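机械臂旁边的工作台：收拾、擦洗和交接的小办法

2022年6月26日更新

中文是我后来学的语言，写得慢，有些句子可能太直，请多包涵。我在 Ernau 的 Trido 车间工作。我们把玩具厨房用品租给幼儿园和儿童活动室，还回来以后要检查、擦干净、配齐、装回盒子。以前全部用手做。现在有一部分分拣在黑色的台子上由两只机械臂来做，控制用的软件叫 Azar。有几位别的车间的同行来信问，机械臂来了以后，桌子应该怎么收拾，人应该站在哪里，下班前要做什么。我把回信里的内容整理成这一页，后来又加了几次。

下面的办法大多数和机器本身没有很大关系，是关于桌子、抹布、胶带、本子的。如果您的车间没有机械臂，只是有一张几个人轮流用的台子，有一半应该也能用。

先说摆东西

以前我们每个人有自己的摆法。有人喜欢把杯子放在左手边，有人喜欢把所有的蔬菜堆在一起，最后再分。人和人之间可以互相迁就，我看见旁边的同事伸手，就知道她要找勺子。机械臂不会这样迁就人。所以我们做的第一件事是商量一个大家都同意的摆法，把它画在纸上，贴在台子旁边的墙上。

画的时候请用铅笔。我们第一张图是用记号笔画的，很漂亮，第二天就要改，改完以后没有人看得懂。

高的东西放后面，矮的东西放前面。这个规则很简单，和厨房里放调料瓶是一样的。杯子、盒子这类会挡住视线的放在靠里的地方，托盘和小件放在靠人的一边。杯子里如果插着勺子，勺子柄朝哪边也要在图上画出来。柄的方向常常被忘记，而夹爪下来的时候，先碰到的往往就是柄。

东西和东西之间要留空。我们的标准是能放进一只手掌。不用尺子，把手平放下去试一下就可以。手小的同事会放得密一点，手大的同事会放得松一点，两种情况都没有出过问题。

不要把两件东西叠起来。这一点对新来的人最难，因为人手做分拣的时候，叠起来是省地方的好习惯。我自己也用了很久才改掉。

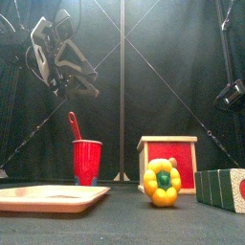

杯子和木盒靠里，彩椒和托盘靠前，夹爪还在上方。

圆的东西会滚。玩具番茄、豌豆、鸡蛋都会滚。我们试过在下面垫一小圈橡皮筋，放得住，可是后来橡皮筋也被夹起来了。现在的办法是把圆的东西转一转，找到它比较平的一面再放下。每一件都有比较平的一面，只是要找。彩椒这样带棱的东西就容易得多，放下去自己会站稳或者躺稳。

切开以后能再合上的玩具蔬菜，放之前请用两只手压紧。中间的魔术贴用久了会松，夹起来的时候只起来一半，另一半留在桌上。压的时候听一下声音，新的魔术贴压下去声音比较脆，旧的几乎没有声音。没有声音的那些，我们单独放在一个袋子里，等到下午一起换魔术贴。

换魔术贴的办法：先用吹风机的暖风吹旧的那一块，吹到胶变软，用塑料片从边上慢慢推。不要用金属刀，会把漆刮下来。残留的胶用一点食用油擦，等一会儿，再用洗洁精的水擦掉油。完全干了以后才贴新的。贴好以后两半合在一起，放一夜再用。如果当天就用，胶还没有抓牢，很快又掉了。

台面怎么擦

黑色的台面看起来不容易脏，事实上灰和指纹在黑色上面最明显，只是要从侧面看。请蹲下来，眼睛和桌面差不多一样高，对着灯的方向看一遍。站着看是看不到的。

我们用两块布，一块微湿，一块干。微湿的意思是拧到不滴水，放在手背上觉得凉，但手背上不留水。先用湿的从里往外擦，再用干的同样从里往外擦。不要画圈，画圈会把灰带回来。

不用含蜡的家具清洁剂。有一次我从家里带来一瓶，擦完以后台面很亮，有柠檬的味道，大家都说好。然后整个上午软件都找不准东西的边，亮的台面会反光，把灯也映在里面。为了把那层蜡去掉，我用洗洁精水擦了很多遍，胳膊第二天还疼。现在那瓶清洁剂又回到我家的餐桌旁边了，它在那里很好用。

桌角的缝里会积棉絮和小纸屑。旧牙刷可以刷出来，刷毛剪短一半更有力气。刷完以后用胶带粘走，不要吹。吹只是让它换一个地方。

关于胶带：请用纸胶带做标记，不要用透明胶带。透明胶带过一段时间会发黄，边上会粘灰，撕下来还留胶。纸胶带每个星期换一次，换的时候顺便检查位置有没有歪。颜色选和台面差得远、但是不太亮的，我们用的是灰色。以前用过白色，太亮。

还有一件小事，做标记的时候把胶带剪成小小的直角，只贴在角上，比贴一整圈好。用料少，撕得快，而且托盘放在中间的时候手指有地方进去。

夹爪上的软垫

夹爪的手指里面有一层软垫，会脏，会磨平。它脏的时候，东西会滑下去，大家的第一个反应是去改软件里的数字。请先擦软垫。我们这里有一张纸条，写着“先擦，再改”，贴在电脑屏幕的下面。

擦之前，机器要停下来，而且要是真正的停，也就是按照您车间的规定断开动力，确认手臂不会再动。只是看起来不动，不算停。

用不掉毛的布，蘸一点清水，轻轻按，不要来回搓。搓会让边上翘起来。如果软垫上粘了玩具上的漆，就换一块新的，不要刮。换下来的旧垫子不要马上丢，我们在背面写上换下来的月份，放在一个盒子里。过一段时间拿出来比较，就知道哪一边磨得比较快。我们的六月那一批，左边的磨得比右边厉害，后来发现是左边常常去夹木头的边角。

软垫的备件和纸胶带、旧牙刷放在同一个抽屉里。以前备件放在仓库的柜子里，要签字才能拿，结果大家宁可忍着用旧的。放到手边以后，换得就勤了。

木头的东西

木盒、木板、木头的蔬菜，不能泡水。用微湿的布擦，马上用干布擦一遍，然后立着放，让空气从两面过。平放着晾，下面那一面总是干得慢，时间长了板会翘。翘了的板放在桌上会摇，夹爪碰一下就转。

检查木板有没有翘：把它放在平的台面上，用手指轻轻按每个角。哪一个角会响，哪一个角就是翘的。稍微有一点翘，可以把凸的一面朝上，压上几本重的书，放几天。我们压的是旧的电话簿，很合适。

毛刺用细砂纸，顺着木纹走，只走两三下就停，摸一摸。很多人磨得太多，磨出一个坑来。磨完用微湿的布擦掉木粉，木粉留在上面会到处跑，最后跑到软垫上。

抽屉紧的木盒，可以在抽屉的边上擦一点白蜡烛，不要用油。油会让木头胀，还会吸灰。蜡烛擦一下，推拉十来次，多出来的蜡擦掉就行了。圆的木头把手如果松了，拧下来，在洞里放一小段牙签和一点木工胶，再拧回去。等胶干。这个办法我是从家里修柜门学来的。

带孔和缝的木盒，缝里最会藏东西。还回来的盒子里，我们见过贴纸、葡萄干、一枚外国硬币，还有一张叠得很小的画。请拿起来轻轻摇，听一听，再放上台。画我们寄回去了。

浅色的木头放在黑色台面上很清楚，软件喜欢，人也喜欢。深色的木头就麻烦一点，我们会在下面垫一块浅色的薄垫子。垫子的四个角要平，翘起来的角用熨斗隔着布压一下。 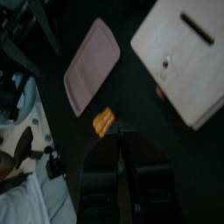 机械臂开始工作以后，原来做分拣的人应该做什么？
在我们车间，他们还是在同一张台子旁边，但是主要做摆放、检查和修补，分拣里最重复的那一段交给手臂。

上面这个回答说起来短，过程其实有点长，我再多写一点。

人的工作变了什么

刚开始的时候，我们都担心。我也担心。通知是贴在门上的，只有很短的几行，大家看完了就各自回去工作，谁也不说话。午饭的时候才有人问，那我们怎么办。如果您是管理车间的人，我的建议是不要用贴通知的办法，请面对面讲，而且留出时间让人问。

后来知道，岗位没有减少，可是内容变了。以前一个人一个班要分大约200件，手很忙，脑子可以想别的事情，想晚饭做什么，想孩子的考试。现在手没有那么忙，但是要一直看，要判断这一件还能不能租出去，要判断手臂停下来是什么原因。下班以后手腕不疼了，眼睛和脑子更累。有的同事喜欢新的，有的同事怀念旧的。两种感觉我都有。

所以我们改了休息的安排。以前是做得久一些，然后休息得久一些。现在看台子的人每过一段时间就和做修补的人交换一次。看台子的累是慢慢来的，自己不容易发现。交换的时间用厨房计时器来定，就是那种转一下会滴答响的。手机也可以定时，可是手机一拿起来就会看别的。

椅子也换了。以前坐着分拣用高凳，现在要站起来看、坐下去修，用带轮子的椅子比较方便。轮子要常常清，里面会缠头发和线。用拆线刀沿着轴划一下，再用镊子拉出来，很容易。清完以后滴一滴缝纫机油。椅子不用的时候推到台子的侧面，不要推到手臂底座的后面，那里是检查线的人要站的地方。

有一个变化我没有想到。以前老员工的经验都在手里，比如她一拿就知道这个杯子有裂纹，因为重量感觉不对。手臂不会告诉我们这个。所以我们保留了一道手工检查，放在最前面，每一件都先经过人的手，再上台。一开始上面的人觉得这一步是多余的，后来看了退回来的数量，就同意留下了。

检查塑料件的手感：闭上眼睛，用拇指沿着杯口走一圈。裂纹在看得见以前就摸得到。然后轻轻捏一下，听。没有裂的杯子声音闷，有裂的会有一点“咔”。有裂的杯子我们不修，直接拿走，因为小孩子会咬杯口。

塑料件的清洗

温水，不要热水。热水会让薄的塑料变形，杯口变成椭圆，就叠不进去了。洗洁精只要一点点。带竖纹的杯子，纹里面的脏用软毛刷顺着纹刷。

勺子的柄如果是一个圈，圈里面的那一面常常忘记。用一根毛线穿过去来回拉，比刷子快。锅铲的头上有长条的孔，孔边上容易留下彩泥，彩泥要等它干透再处理，干了以后用手指一推就掉，湿的时候越擦越开。

洗完倒放在架子上。我们用的是 Gekine 的沥水架，普通的家用的也行，只要杯口能完全离开水盘。上台以前一定要干，杯底有一滴水，在黑色台面上就是一个亮点，而且会滑。杯底的凹处最容易留水，请翻过来在干布上敲一下。

发粘的旧塑料，用小苏打加水调成稀的糊，抹上去，等一会儿，冲掉。不要用酒精擦有印花的地方，印花会掉。我掉过一次，一只小猫只剩下耳朵。

灯和黑布

台子周围有黑布，很多来参观的人觉得压抑，问可不可以换成别的颜色。我们也讨论过。黑布能挡掉窗户的光，从早上到傍晚台面上的亮度差不多一样，软件就不用一直重新适应。人可以在外面看窗户，台子不看窗户。

黑布上会粘毛和灰，尤其是下边。用粘毛的滚筒从上往下走，上面的先落下来，下面的后清。布上的皱不要去管，只要不垂到台面上就可以。如果垂下来，用晾衣服的夹子夹住，夹子请用黑色的或者深色的。

灯从上面来。换灯泡或者灯管的时候，要和旧的一样，色温也一样，请把旧的包装留着，拿着包装去买。我们有一次买了“差不多”的，结果橙色的东西和黄色的东西分不开，一上午都是错的。从那以后，灯的包装贴在配电箱的门里面。

早上开灯以后，先等一会儿再开始。我们利用这段时间擦台面，蹲下来看那一遍正好也在这时候做。

穿浅色衣服的人站得离台子太近，台面上会有一点反光。我们没有规定颜色，只是准备了几件深色的罩衣，挂在门边，愿意穿就穿。罩衣的口袋缝起来了，这样小玩具不会不小心跟着人回家。

线和地面

线是最容易被忘记的。手臂上的线要留一点松，弯成一个自然的弧，不能拉直，也不能长到会扫到桌上的东西。检查的办法是让手臂慢慢走到最远的地方，看线是不是还有余量。这个检查需要懂的人在场做，不要自己一个人做。

桌边的线用魔术贴的扎带，不要用塑料的一次性扎带。一次性的剪下来会留一个尖头，我的手上现在还有一道。魔术贴的可以打开、合上，换来换去都行。每一根线的两头都贴同样颜色的标签，只贴一头没有用，拔的时候看见的总是没贴的那一头。

地面要比台面更仔细，可是大家往往只顾台面。台子旁边的地上很快就会有袋子、备件、桶，还有等一会儿要用的东西。每一样单独看都有道理，放在一起就走不过去了。我们现在的规则是：地上可以有桶，桶有固定的地方，其他的进桶，进不了桶的当天就要有地方去。

桶选浅颜色的，里面有什么一看就知道。深色的桶里总是有忘记了的东西。

透明塑料袋掉在浅色的地上很难看见，踩上去会滑。用完的袋子打一个结再放进桶里，打了结就不会飘出来。这个小动作我在家里也做，厨房的抽屉因此整齐了很多。

扫地的时间放在交换班之前，让下一个人来的时候地是干净的。先扫台子底下，再扫外面。掉下去的小件，捡起来不要直接放回台上，要放进一个“掉过”的小碗，重新检查。
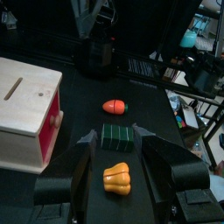
有一位读者留言说，他们的车间也按颜色和大小把蔬菜排成一列，可是试了几天以后，软件里的错误没有少，反而是人觉得舒服了，摆得更快。留言里还问，这样的整齐到底是给机器的，还是给人的。

我的回答是两边都有一点。Azar 的说明里没有要求排成一列，歪一点它也能找到。可是人看一列东西的时候，少了一件马上就知道，散着放就要数。我们因此规定了小件放成列，大件可以散。您的人觉得舒服，摆得更快，我觉得这个理由已经够了，请继续排。

留言里还提到绿色的方块放得离指垫太近。这个问题我们也有。窄的东西，请让长的一边顺着夹爪来的方向，这样两根手指能从两边下去。横着放的话，手指张得不够开，会压在上面。不知道方向的时候，把自己的手伸成夹子的样子，在机器停着的时候试一下，哪一个方向手好放，机器也比较好放。

声音

一只手臂工作的声音不大，两只一起就有一种固定的节奏。开始几天觉得吵，后来听不见了，再后来，节奏一乱就会抬头。这个能力是自己长出来的，没有人教。我建议新来的同事第一周不要戴耳机听音乐，让耳朵学一学。第一周以后可以商量。我们的规定是看台子的人不戴，做修补的人可以戴一边。

收音机可以开，放在离台子远的地方，音量小一点。关于听哪一个台，我们吵得比机械臂的事情还多。现在是轮流选，每人一个上午。

听到不对的声音，先停，再看，最后才说话。以前我是先说话，大声喊“哎”，机器不懂。

停机按钮

停机按钮的周围什么都不要放。杯子不行，本子不行，手机更不行。我们用纸胶带在它旁边贴了一个框，框里面永远是空的。谁看见框里有东西，谁就拿走，不用问是谁的。

每天第一个开机的人按一次按钮，确认它有用，再重新启动。在本子上画一个勾。不要提前把一周的勾都画好。我们发生过。

手不要伸进正在动的手臂下面，哪怕那件东西只差一点点就正了。这句话写在这里很简单，做起来真的需要练习，因为人看见歪的东西手会自己过去。有一位同事想出来一个办法，站着看的时候手里拿一块干布。手里有东西，就不会去拿别的东西。现在大家都这样。布也顺便把桌子的外沿擦了。

交接的本子

我们用纸的本子，硬封面，有线圈，可以平摊开。电脑里面也有记录，但是电脑记录的是机器做了什么，本子记录的是人看见了什么，例如“下午绿色的总是滑”“左边声音有一点尖，擦了以后好了”。这样的句子在软件里没有地方写。

写的时候注意这几点：

先写时间，再写看见的，最后才写自己的想法。看见的和想法之间空一行。

不写谁的错。

字写大一点。交接的时候常常是站着看的。

如果改了软件里的数字，旧的和新的都写下来。只写新的，就回不去了。

写完的本子放在架子上，不要带回家。一本大概能用一个季度，翻旧的本子很有意思，能看到自己的中文也慢慢好了。我最早写的那几页，同事说像密码。

笔用绳子绑在本子上。绳子的长度要够左手写字的人用，第一次绑得太短，我们有2个人是左撇子，只能把本子转过来写。

训练新同事的顺序

先学修补，再学摆放，再学看台子，最后才学软件。很多地方是反过来的，先给人上软件课。我们也反过来做过，效果不好。没有摸过几百个杯子的人，不知道屏幕上的那个红圈是什么意思，只能按照说明书点。

学摆放的时候，让新同事先摆，老同事站在对面看，不说话，摆完再说。边摆边说的话，新同事只听见“不对不对”，记不住哪里是对的。

请老同事也参加软件课，哪怕她说自己不需要。我们有一位同事离退休不远，一开始说学不会，坐在最后面。后来软件里木头件的分类是她改的，原来的分类把木头的胡萝卜和木头的把手放在一类，她说这很奇怪，就改了。培训一共排了4个下午，每个下午只讲一件事，剩下的时间在台子旁边练。

培训时间要算工作时间。这一点我们争取过，所以写在这里，希望别的车间不用再争一次。

教手臂做动作的时候，慢比快好。人示范得太快，会带进去很多自己的小习惯，例如放下杯子以前先晃一下。我就有这个习惯，自己完全不知道，后来看见手臂也晃一下，大家都笑了，说一看就知道是谁教的。改它花了半天。示范以前，请先不开机，空手做一遍动作，让别人看看有没有多余的地方。
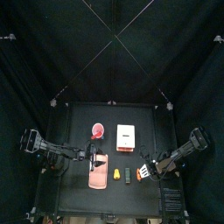 一位同行来信说，用了两只手臂以后，最难的事情是分工，左边和右边常常去抢中间的同一件，而人站在旁边，不知道应该帮哪一边。信里还说，他们最后把锅铲这样长的东西全部拿出来，单独用手装。

我们没有全部拿出来，但是长柄的东西确实要特别对待。我们的办法是在示范以前就定好，长的归右边，平的归左边，中间的小件谁近谁拿。在摆放图上用两种颜色的铅笔涂好。锅铲放的时候，头和柄的方向要固定，夹爪夹哪一段也要固定。夹得太靠近一头，另一头会往下沉，碰到旁边的小件。旁边多留一点空，比一只手掌再多一点。

如果您觉得手装更快，那就手装，不用不好意思。我们车间现在也有一部分是手装的，软布的围裙、线穿的项链、很薄的纸盘子，都不上台。来参观的人总是问什么时候全部自动，我说没有这个计划。软布每次叠出来都不一样，人叠一下很快。

平的软东西如果一定要上台，请先把皱抚平，从中间往两边推，四个角最后压。角不压平，夹的时候会卷起来。

盒子和清单

装盒的清单，以前是一张写满字的纸，现在换成了带小图的。会看图的人不一定看得懂中文，这一点我很有体会。清单塑封，用白板笔打勾，擦掉再用。白板笔的字放久了擦不掉，用白板笔在上面再涂一层，马上擦，就一起掉了。

我们的小号套装每盒12件。摆在台上的时候不要一次全摆，分两批，先大后小。大的先进盒，小的填在旁边的空里，这和装旅行箱的道理一样。

盒盖合不上的时候，不要压。打开，看看是不是有柄横着。十次里面大多数都是柄。

纸盒的角软了，可以在里面贴一条牛皮纸胶带，对折贴进角里。从外面贴也行，就是不好看，家长会注意到。木盒的底下贴小块的毛毡，搬的时候不会刮台面。毛毡的角剪成圆的，方角很快会翘。

下班以前

手臂回到停放的位置，断开动力，确认。

台面上的东西全部收进盒子，不留过夜。

两块布洗干净，分开挂，湿的那块和干的那块不要换。我们在湿的布的一个角上缝了一针红线。

“掉过”的小碗倒空。

本子写好，合上，笔放在封面上。

黑布的夹子摸一遍，松的换掉。

灯最后关。关灯以前再回头看一眼地上。

常常有人问花多少钱。台子和手臂的价格我不清楚，也不归我管。这一页里面讲到的东西，纸胶带、牙刷、布、蜡烛、计时器、本子，普通的文具店和杂货店都有，Ernau 车站旁边的那家也卖拆线刀。

还有人问我喜欢不喜欢现在这样。看是哪一天。手腕是真的好了，这个我每天都感觉得到，冬天拧抹布也不疼。可是以前大家围着一张桌子分玩具，一边分一边聊天，这样的时间少了。我们现在每个星期找一个下午，把手臂停了，一起修补，一起换魔术贴，就坐在以前的大桌子旁边。管理的人算进了工时，没有反对。如果您的车间也要换，我建议从一开始就把这样的下午留在日程里，以后再加就难了。

补充：有人写信说食用油擦胶以后漆变黄了。请用颜色淡的油，并且一定要用洗洁精水擦干净，不要留过夜。浅色的没有上漆的木头不要用油，会留下印子，可以试试干净的橡皮，白色的那种，慢慢擦。

再补充：计时器如果放在金属架子上会很响，下面垫一块旧的毛毡就好了。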